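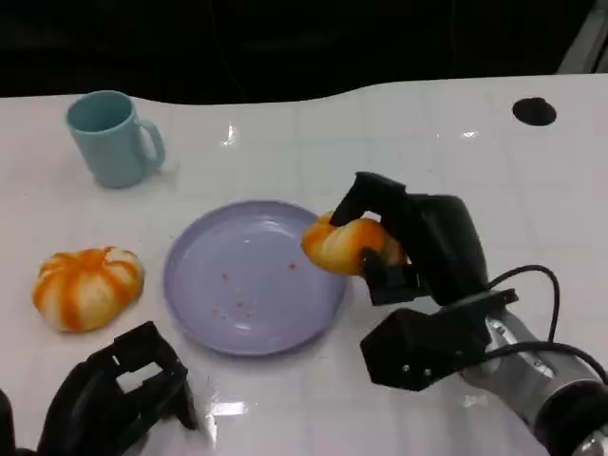
Orcombe Crumb Set
Brush, pan and table scraper for people who eat toast

Home > Kitchen > Table > Clearing up

£40.00
In stock. Orders placed before 2pm leave the same day, except on a Friday, when they leave when the van does.

Colour: Slate / Oat / Bottle green
Quantity: 1
Add to basket
Add to wish list

Overview

Toast is a fine breakfast with one fault. The Orcombe Crumb Set deals with the fault. It has a soft brush, a shallow pan with a lip thin enough to sit flat on the table, and a curved scraper for jam, egg and whatever the children say wasn't them.

We have sold table brushes before. The last one looked lovely, hung on a leather loop and moved crumbs from the middle of the table to the edge, and from there to the dog. We don't have a dog in the workshop, so testing went badly. This time Sekar Wibisono, our designer, began with the pan and left the brush until the end. The gap between the pan and the table is where crumbs get their second chance, and she spent most of a winter closing it.

The brush

The handle is oiled beech, shaped for a hand that has only just had its first coffee. The bristles are goat hair at the front and horsehair behind. Goat hair picks up the fine dust you get from crispbread and the bottom of a cereal box. Horsehair shoves along the bigger bits. If you would prefer no animal hair at all, choose the plant fibre version from the drop-down menu; it's a little stiffer and slightly better on tablecloths.

Hold it low and pull towards you in short strokes. Long, sweeping strokes look good in films and put crumbs on the floor.

The pan

Powder-coated steel, with a lip you can run a finger along quite safely. It holds the leavings of a family breakfast, or a single croissant. The back wall is higher than you might expect, and we did get some letters about that. It stays. Croissant flakes travel.

There's a small magnet under the handle that holds the brush when you put the set away. It is strong enough to survive being hung on a hook behind a door that gets slammed. Please don't rest it on a bank card.

The scraper

A curved strip of stainless steel with a rounded edge, the sort of thing waiters keep in a top pocket, made bigger for people who don't have to look elegant. Use it on hard tables and plain cloths. It will lift dried egg if you give the egg a minute under a damp cloth first. It will not lift candle wax from lace, and neither will anything else we have tried.

What's in the box

Brush, 197 mm long
Pan with magnetic handle
Scraper
One brass hook and a screw to fit it
A care card, which you'll lose, so it's repeated further down this page

Specification

Handle: beech, oiled
Bristles: goat hair and horsehair, or plant fibre
Pan: steel, powder-coated
Scraper: stainless steel
Wall fixing: brass hook, single screw
Packaging: cardboard and paper tape
Guarantee: 4 years on everything except the bristles

Will it work on my table?

Gloss, glass and lacquer: yes, and these are the tables that need it most, as they show everything. Use the brush only. The scraper has a rounded edge, but grit caught under it doesn't.

Waxed or oiled wood: yes. Go with the grain. Crumbs collect in the joins of old farmhouse tables and you'll need the corner of the brush to get them out. Some of what comes out may be older than you are.

Marble and other stone: yes, both tools.

Tablecloths: brush for linen and cotton, with one hand holding the cloth still. The scraper is good on a tightly laid cloth and hopeless on a loose one.

Tables with a cable hole: cover the hole before you start. It will swallow a whole breakfast over the course of a year and you will find it all again when you move house.

Sofas and beds: we know what you're doing. The brush is fine. Empty the pan before you stand up.

Looking after it

Tap the brush out over the bin after use. Once a month, swish the bristles in cool water with a drop of washing-up liquid, rinse, shake, and lay the brush on its side to dry. Standing it on its bristles gives it a permanent fringe. The handle likes a wipe of food-safe oil now and then; walnut or linseed will do.

The pan can be washed in the sink with everything else. The scraper can go in the dishwasher. The brush can't. Every year somebody tries it, and every year we get a photograph of something like a drowned vole.

Spares

Brush head, animal hair: £12.00
Brush head, plant fibre: £11.00
Hook and screw: £2.50
Scraper on its own: £9.00

Brush heads come off with one screw underneath. The old one can go on cleaning keyboards for years.

Customer reviews

"Bought for my mother"
She has used the edge of her hand for seventy years and saw no reason to stop. I left it on the hook and said nothing. She now tells visitors it was her idea. The hook screw was a bit short for a plaster wall so I used one of my own.
Simin Safavi

"Nice but the green is dark"
Very dark bottle green, nearly black in our kitchen. Not a problem, just mentioning it. Pan sits properly flat. Brush sheds a few hairs in the first week and then stops.
Verified buyer

"Three stars"
Does what it says. I thought the price was steep for a dustpan, and I still do, but I use it twice a day and the cheap one is in the shed.
Verified buyer

"Works on pastry"
Filo last weekend. Enough said.
Verified buyer

Our reply on the screw: quite right, Simin. Boxes packed from July onwards have a longer one. If yours has the short one, drop us a line with your order number and we'll post you the other.

Questions we get asked

Is there a left-handed version?
The brush and pan are the same from both sides. The scraper has no opinion.

Can I have initials on the handle?
Yes, up to three letters, £6.00 extra. Engraved items take a week longer and can't be returned unless we've spelled you wrong.

Do you supply cafés and hotels?
We do. Trade packs have no box and no hook, and a plain steel pan that doesn't mind being dropped. Our first trade run was 1000 sets and most are still at work. Write to the trade desk for prices.

Does it come in white?
It did. White pans show scratches and beetroot.

My brush has gone flat on one side. Is that covered?
It isn't, as bristles wear out in the direction you use them. Turn the head round and you'll get another good stretch from it.

Delivery and returns

Standard delivery is £3.95 in the UK and takes two to four working days. Orders over £60 go free. We post to most of Europe; the basket will tell you the cost before it asks for any money.

Send it back within 30 days if you don't like it. We'd ask that you tip out the crumbs first.

You may also like

Plesport butter dish, with a lid that fits, £28.00
Karaca bread board, end grain, with a crumb groove for the cautious, £54.00
Zolatari toast rack, four slices, goes cold as quickly as any other toast rack, £22.00
Orcombe table cloth clips, set of six, £8.50

Back to Clearing up
Sign up for the newsletter (we send it when there's something to say, so it's quite rare)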